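Hand-held gripper pair, cheap way to keep fingertips from pushing small parts around?

Dean Penrose
Posted 6/30/24
Tags: home build, shared shop, grippers

Building a pair of hand-held grippers at our shared shop, one per hand, for recording small sorting jobs. Plan is to replay the moves on an arm later. Arm is not done yet so ignore that part.

Both use the same linkage, flat metal plate on top, black fingers, cable out the back. Fingers open and close fine in the air. Trouble is small stuff on a flat table. I go in to pick up a little square piece and drop it in a drawer organizer, and the lower finger gets there first and shoves it. Out of 56 tries I got 32 clean. The rest I either pushed it away or pinched it by one corner and lost it on the way to the drawer.

Tips are bare plastic right now. Tried electrical tape, peeled off the same night. Dont want to buy a new finger set, budget is pretty much gone.

So what do I change first, finger shape, tip material, or how I come in? Setup is in the post below from the other guy on the build.
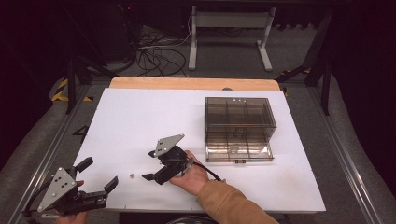
Darren Lockwood
Co-builder, wiring and mounts

Dean asked me to add this. Right gripper is the one doing the picking, its lower finger sits near the brown piece. Left one is there to hold the organizer still, in theory. Bottom drawer gets pulled out first, then you pick. Right cable runs back over the hand toward the sleeve side, it tugs a bit if you reach far. I still think thats half the problem but Dean says no.

Fingers are printed, 30 percent infill. We can reprint over a weekend if somebody has a shape that works.

Perrine Lefèvre
Member

Approach first, its free. You are coming in low and flat from the side so the longer finger plows. Tip your wrist up so both tips reach the table at the same time, one on each side of the piece, then close. Feels wrong for the first ten or so and then it doesnt.

Then the tips. Tape never lasts, the edge lifts every time. Go for a thin silicone sheet, scuff the plastic with 120 grit, wipe with alcohol, silicone glue (superglue will not hold it), clamp overnight. Wrap it past the end of the finger so theres no edge facing forward. If you only cover the inside face the bare end still does the shoving.

Also check the fingers meet at the very tip when closed. If they touch farther back first the tips stay open a hair and a tiny part just falls through. Hold it up to a lamp, you'll see the gap. Fix is to reprint with a degree or two of toe-in.

And Darren is right about the cable. Strap it to your forearm with some slack at the wrist, then it pulls on the strap and not the gripper.

Clive Yeoman
Member

just put a rubber mat down. had the same thing with screws, mat fixed it

Dean Penrose

@Clive tried a mat, piece stays put better but the finger catches on the mat and everything stops. Maybe ours was too grippy.

@Perrine wrist thing helped right away. Did 24 more with the old bare tips and only lost three. Drawer is harder that way though, I have to roll my hand back down to get over the front edge. Ordering silicone sheet tonight.

Mojtaba Kordestani
Member

Agree with Perrine on most of it. One thing to add, taper the last bit of the finger. A thick blunt end cant get beside a small part without touching it. I filed mine down to a chisel shape by hand before reprinting, took ten minutes and told me if the shape was any good.

For replay later, write down which finger version you used for each batch. I mixed two lengths in one folder and the arm closed short on half of them. Had to redo everything in July, all of it.

Dont go too soft on the silicone either. Real soft stuff feels great but the part sticks and wont let go over the drawer.

Darren Lockwood

Filing one now. Cable strap is on too, Dean owes me a coffee. Will post the new finger file when its printed adn tested.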